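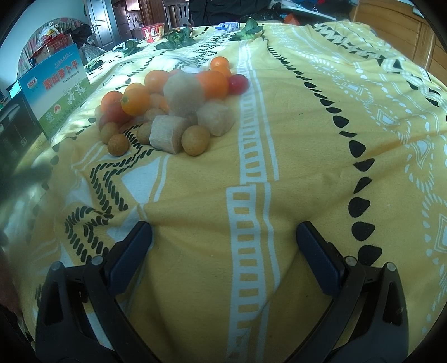

Rebecca Benedetti wrote in to ask whether the yellow is really that yellow, and whether it would calm down after a few washes. Yes, and no. She bought it anyway, and then a month later she bought the long one, so we are treating her question as settled.

The Peltow Tablecloth
Yellow, with black and white print
Sold by Boateng Table & Linen, Prelville

Long: $149
Standard: see the drop-down, it moves around with the cost of cloth

The Peltow is our loudest tablecloth. We carry quieter ones. There is a very nice gray one on the next page that has never upset anybody, and people who like to be able to see their plates are often happier with that. The Peltow is for a table that has been sitting there being beige for years and could use a talking-to.

About the print

There is a lot of it. White ladder stripe, black rope zigzag, diamonds inside diamonds, a long curve of black spots that start fat and teardrop-shaped, and a braided black and white border for people who felt the middle was holding back. The elements don't line up in neat rows and were never meant to. We get a note every so often from someone who has measured the distance from the ladder to the hem on both sides and would like to know which one is wrong. Neither is wrong. Please put the ruler away and have lunch.

The good side of a busy print is what it hides. Crumbs vanish. So does a small amount of coffee, provided you keep your elbow over it. Beet juice does not vanish, but it does look like it might have been part of the plan.

The bad side is that it also hides things you want. Reading glasses, for one. A customer lost a black pen on hers in May and found it when she took the cloth off to wash it. If your household already has trouble finding the remote, think this through.

Sizing

Measure the table, then add the drop you want on each side, then do it again with the leaf in if you have one. Almost every return we get on this cloth comes down to the leaf. People measure the table they eat breakfast on and then remember, the night before a big dinner, that it gets longer.

Long is meant for a long dining table or for two card tables pushed together by someone optimistic. Standard suits a regular kitchen table. There isn't a round. We know. Cut to a circle, the border goes missing and you're left with a piece of the middle, which looks like you lost an argument with the scissors.

The Long weighs 1,070 grams folded, for those of you who ship things to relatives overseas and have asked. Everyone else can skip that line.

Creases

It arrives folded, and it has creases to show for it. They will step the ladder stripe sideways wherever there's a fold, and a straight line is the first place your eye will catch it. Options:

Iron it on the back, medium heat, while it's still slightly damp. Works best, and is the reason most of us don't.

Hang it over a shower rail overnight. Works well enough.

Put it on the table and load it with food. Works surprisingly well, particularly with heavy things like squash or a big pot on a trivet, and you get dinner out of it.

Do nothing. The Peltow has so much going on that your guests will need to be told about the creases before they notice, so don't tell them.

Washing

Cold, by itself the first time. We say this on the page, on the tag and on the card in the box, and we still hear from people who now own yellow pillowcases. After the first wash it can go in with other dark or bright things. Skip the bleach. Hang it up if you have the space. If you use a dryer, low heat, and take it out before it's bone dry or you'll be back up at the ironing section.

For oil, a little dish soap rubbed in from the back and left for an hour before washing. For red wine, act fast and don't believe your uncle about the salt. For candle wax, let it harden, lift off what you can, then iron through a paper towel. Orange juice comes out easily in plain cold water if you get to it the same day.

What to put on it

You can put anything on it, obviously, it's a table. But since people ask: oranges look great. So does most fruit with a strong color and no sense of shame — dark red things, small bright mandarins, a tomato if it's a good one. A bunch of pale flowers will disappear without a trace. Plain white plates are fine. Patterned plates are brave, and we'd like to hear how it went.

Skip the centerpiece. The cloth is already doing that job and will not share.

Napkins

The Clonus napkins were made to go with it. They're solid black with a thin white edge and are the only thing in the shop that the Peltow seems willing to sit next to. They come in packs. They are sold separately, which we realize is annoying, but Anika Kapoor asked us to split them off because she wanted the napkins and could not live with the cloth, and she turned out to speak for quite a few people.

Stock

The current run is about 1,000 cloths across both lengths, and we'll reprint when it gets low if the printer is still speaking to us. The black on this run is a shade deeper than on the last. If you own an older Peltow and want a second one to lay end to end with it, write to us first and we'll look on the back shelf for a leftover. The yellow matches from run to run. The printer is very proud of the yellow.

Returns

Unwashed, unironed, no food on it, within the time printed on your packing slip. We do unfold them and look. One came back with a full set of gravy rings and a note that said "never used," and we have kept the note by the register for company.

If it's the wrong length we'll swap it and you only pay postage one way. If it's the color, we'll take it back too, but please look at the name of the color again before ordering. It is called Yellow. We talked about calling it something softer, with a flower in it, and decided that would be lying.

Questions we get a lot

Does it come in blue?
No.

Will it?
We asked for a blue sample once. It looked like a bus seat.

Can I make curtains out of it?
Two people have. One of them sent a photo and the other one sent a cloth back.

Is it all right outdoors?
For an afternoon, yes. Left out all summer the black will go brown before the yellow gives an inch. Bring clips, too, as the Long catches the wind like a sail and takes the potato salad with it.

Can I see it before I buy?
It's on the long table at the back of the Prelville shop, past the dish towels. Ring the bell if the door sticks, and push from the bottom.

Page updated July 3, 2020. Prices include the card and the tag that both say to wash it cold, by itself, the first time.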